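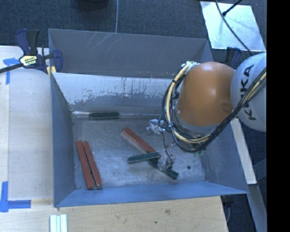 Muvon flared bin, large - 2 years in

Score: 3.5 out of 5. Would buy again, at the right price. Paid $243, plus freight, which stung.

Quick background so you know what kind of use this is. Small shop in Plalthorpe, we handle blocks, long narrow ones, red and green, that get dumped in a bin and picked out again. All day. Same bin the whole time. So if you want one to hold firewood or dog toys, half of this won't apply to you.

The shape

Best thing about it. Sides slope in toward a flat floor, so anything that lands on a wall mostly slides down and ends up where you can get at it. We had a straight-sided Clelline before this and long pieces would stand up in the corners and stay there. Drove me nuts. With the Muvon it happens maybe once a shift and a knock on the side fixes it.

They do still cross over each other in the middle. Two or three pieces on top of one another, one end up, one end under. No bin is going to cure that. And now and then one goes flat along the foot of the back wall and just sits there, tight in the seam. Those are the annoying ones. Hard to get hold of from above. A small radius in that seam would help, Muvon, if you read these.

The finish

Where it loses most of its points. The coating on the sloped back wall did not last. Upper part has gone whitish, it's flaking off in patches with dark metal under it, and there are dark streaks running down. First chips turned up by our first May with it. I figured it would stop at a few spots. It didn't.

Does it matter? For the work, no. Blocks slide the same. For looks it's pretty sad for a bin at this price. Also if you handle anything pale or painted I'd worry about flakes getting on it. I wipe the floor out at the end of the day and there is usually a bit of grit on the rag.

Front band is still a good bright blue. Left wall's more of a blue-gray. The tall back panel has picked up some pale diagonal scratches, nothing deep enough that I care.

The floor

Dull gray metal, scuffed and smudged. Stays flat, no dishing, and we have dropped plenty on it. Wrote to Muvon about load before buying and Francine Dufour over there answered the same afternoon, which was nice. She asked what we'd be putting through it. I said 3000 pieces a week. She said fine. It has been fine.

One thing - it shines a bit. Even scuffed up you get soft reflections off the floor, and a bright strip down by the back seam when the overhead lights are on. Dark green blocks back there can be hard to judge at a glance. Red ones no trouble. I moved one lamp over and that helped some. A matte floor option would be worth paying for.

There's a small round hole in the floor, right side near the front. Took me a week to notice it. I'm assuming drain or bolt hole, the sheet that came with it doesn't say. Our blocks are way too big to go through. If you do screws or washers, put tape over it.

Noise

Loud. Really loud when you tip a full load in. Seidu Eshun wears ear plugs for it and I've started too. We tried a rubber mat on the floor for a few days, which cut the racket but the blocks quit sliding, so out it came. Haven't tried sticking anything on the outside. Might.

Cleaning

Easy. Rag, warm water, drop of dish soap. Corners are open enough to get a hand in becuase of the flare. Don't use a scraper on the coated wall, I did once and took a strip off. My fault.

Size

Measure first!! The flare means it's a lot wider at the top than at the floor. I went by the base figure and had to shift a bench. The long side is 840 mm by my tape, rim to rim, and the listing gave only the floor size at the time. Maybe they fixed it since.

Other ones I looked at

Gumede does a similar shape, cheaper, thinner metal. Zuweira Wumbei has one in her place and says the front wall bows out if you lean on it. The Clelline I already covered, ok bin, wrong shape for long stuff.

Good: slope, flat floor, easy to wipe out, fast replies from the company

Bad: coating, shine, noise, freight cost

If they sold it bare with no coating at all and took a little off the price I'd order a second one today. Asked, no anser on that yet. Will update if I hear.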